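Scene set for the Furo open day in August. It holds the rendered frames shown on the demo screens, plus the notes visitors were given. Maintained in the Hastus repository.

## Contents

- `frames/`: 347 rendered frames, PNG
- `episodes/`: 50 episodes from the morning demonstration, 50 from the afternoon
- `notes/`: station sheets, one per station

All frames are simulated. No real camera data is included.

## Stations

### 1. Room view

Visitors picked a target on the table and the planner (Mulcahy) proposed an approach. The blue book was the default target. The smaller black items on the tabletop are harder, and the one behind the book is partly hidden from this viewpoint. Known issue: the large black round object over the far left of the table renders with no visible contact with the wood. Do not use it for contact tests.
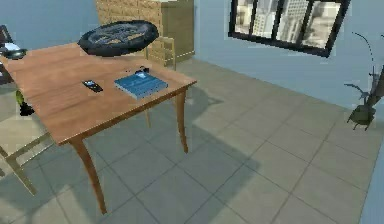
### 2. Counter view

The second station used a low viewpoint across a gray surface. The task was to plan a lift of the thin dark rod, which projects past the right wall of the wooden tray. The open doorway was left in view so that visitors could compare near and far depth estimates. A table and chair are visible in the next room, and a pale stick lies on the tiles.

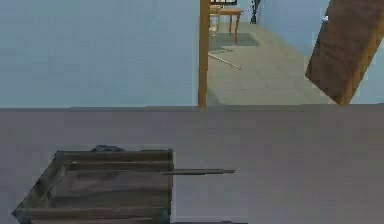
*Lilla Magyar*

Depth on the stick was the most frequent question of the afternoon. The estimator was run at its default settings throughout. Changing the resolution requires a full re-render.

### 3. Replay

Station 3 replayed stored episodes in Pritell. It has no frames of its own.

## Limitations

- Object labels were entered by hand and are incomplete.
- Shadows are soft in the room view. Do not use them to infer light position.
- Visitor input was not logged, only the resulting plans.

## Running the demo

 hastus open scene.yaml
 hastus replay --station 2

Replay needs Pritell 3 or later. Older versions load the episodes but skip the rod.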